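February
By the Standards and Practice Desk, Wostisa

Revised guidance on bin-to-bin handling cells

Members operating robot handling cells are asked to note that the second edition of the Wostisa practice guide for bin-to-bin work comes into use at the start of next month. It replaces the first edition in full. The guide applies to any cell in which one or more arms pick items from an open bin and place them in another, whether the cell is used for production, for training staff or for trials.

The revision follows a review of 119 site returns received from members over the past year. Most returns reported sound practice. Where they did not, the weaknesses were found in ordinary matters: bins placed by eye, cables left longer than the work required, and changes of gripper that were never entered in the cell log. The Gajdoš and Niveo sites supplied particularly full records, and the guide draws on both.

Four sections have been changed. Section 2 now requires that the position of each bin be marked on the work surface and checked at the start of every shift. A bin that has been moved, even briefly, is to be treated as a new set-up and the first pick made at reduced speed.

Section 3 deals with spacing inside the bin. Upright items should be set out so that the fingers can close on one without touching its neighbour. Where items are tall and narrow, the grip height should be recorded in the cell log together with the item type - a note such as "near the top" is no longer sufficient.

Section 5 covers connectors and cables at the wrist. Each connector is to be inspected by hand, with the arm stopped and isolated, before the first run of the day. Loops of cable should be short enough to stay clear of the bin walls through the whole of the movement, and long enough that the joint does not pull on them. The inspection interval for the cable itself has been reduced from 220 hours of running to 30. Several members asked for a longer figure, and the matter will be looked at again when the next set of returns is in.
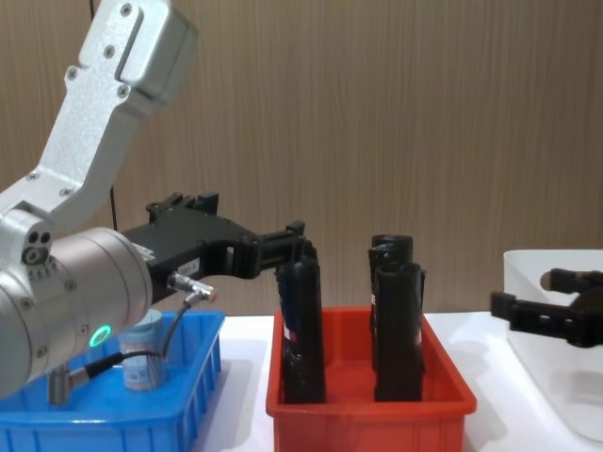
Section 6 is new and concerns cells with two arms working over one table. The area that both arms can reach must be drawn on the cell plan, and only one arm may enter it at a time unless the risk assessment expressly allows otherwise. The assessment must be signed by the person responsible for the cell and kept where operators can read it. Bins of different purpose should differ in colour, and the meaning of each colour should be shown on the same plan.

Sites already working to the Treltik checklist may continue to use it for daily checks until their present stock of forms is used up. The checklist does not cover shared areas, and a separate sheet for Section 6 must be attached.

Cells that have completed more than 3,000 cycles under the first edition do not need to be assessed again from the beginning. A written comparison against the four changed sections will be accepted, provided that it is lodged before the second edition comes into use.

Printed copies will be sent to each registered site. Requests for further copies, and questions on the wording of any section, should be addressed to the Standards and Practice Desk, giving the site name and the number of cells in use.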